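Speaker notes: view selection for simulated manipulation
Irnonetti Laboratory, Birnholm

Good morning. These notes accompany the talk on our Viveo method, which decides which of a simulated robot's views should guide its next movement. 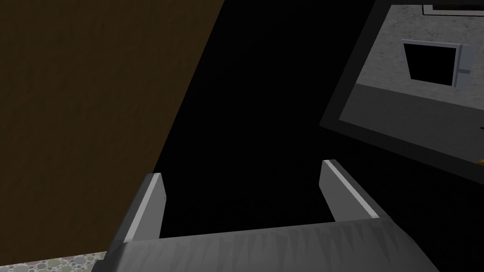
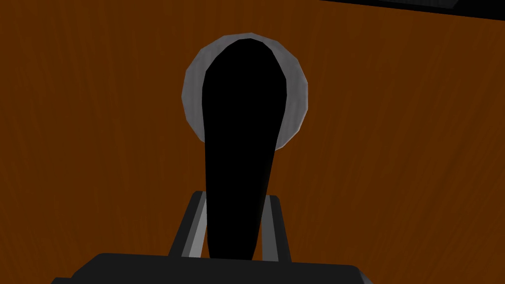
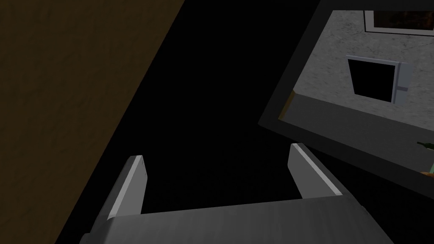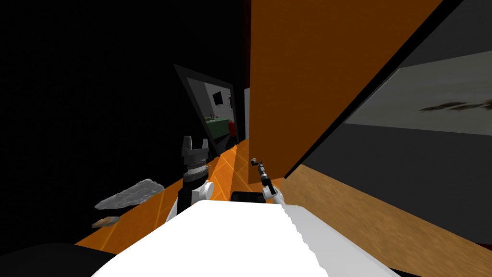 Birnholm Technical Papers, Volume 9, Issue 2

Please leave the four renders on screen during the opening remarks. All come from the simulator. Draw attention first to the second, where a plain black shape stands between the two fingers and hides much of the pale round rim behind it. In the first and third, the fingers are open with darkness between them, and a view of that kind offers the controller little to work with. The fourth takes in the white body, both arms and the orange panel.

The method gives each view a score at every step. A view scores low when large areas carry no detail, and its weight in the decision falls accordingly. No view is ever switched off completely.

Pause before the result. The test set held 3521 trials, divided into seven groups by room layout. Weighted views did better than equal weights in every group except one. The exception was the group with mirrors, and we do not yet have a satisfactory account of it.

State clearly that the Golestani baseline was run with its published settings and was not tuned further. Work on a physical robot is planned for May. Questions on training cost should be referred to the table in the printed paper.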